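Vainio publishes results of salt reduction trial in workplace canteens

Switching to a lower-sodium recipe base cut the average salt content of a canteen lunch by a fifth, with no fall in the number of meals sold, according to results published by Vainio, the catering nutrition consultancy.

The trial ran until December in canteens operated by Warkell. It followed 113 regular diners, who recorded their midday meals and completed a short questionnaire on taste. In total, 1271 lunches were entered in the food diaries and matched against kitchen recipe sheets.

Salt was reduced in stages. Stock, gravy and tomato sauce were reformulated first, followed by bread and soup. Kitchens did not remove salt from the tables, and diners were not told which dishes had changed. Added table salt was recorded separately and is included in the final figures.

"Most of the salt in a canteen lunch comes from ingredients the cook buys in ready-made," said Shobha Kurian, head of nutrition at Vainio. "Changing the stock and the bread had more effect than anything we did at the stove."

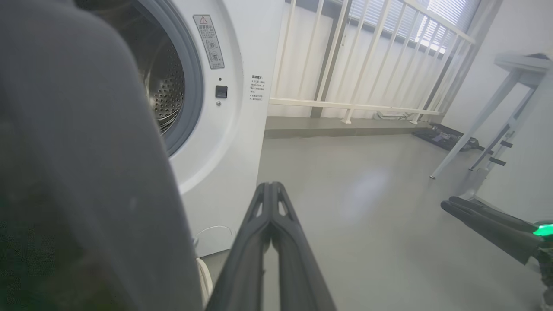 Soups showed the largest reduction per portion. Cheese-based dishes showed the smallest, as most of their sodium is present in the cheese and is difficult to replace without altering texture. Vinegar, dried mushroom and toasted spices were used to adjust flavour where tasting panels found a dish flat.

Diners rated the reformulated meals slightly lower in the first stage. Scores then returned to their earlier level — a pattern Vainio attributes to gradual adjustment of taste.

The trial did not measure blood pressure, and food eaten outside work was not recorded. Vainio therefore makes no claim about total daily intake.

"We can report what was on the plate at lunch," said Omid Shirazi, who led the data analysis. "A longer study would need to cover evening meals and snacks."

The revised recipes have been collected under the name Lelomum and scaled for kitchens serving 200 covers a day. Warkell will keep them on its standard menu. Recipe sheets and the full results are available to catering managers on request from the Vainio press office.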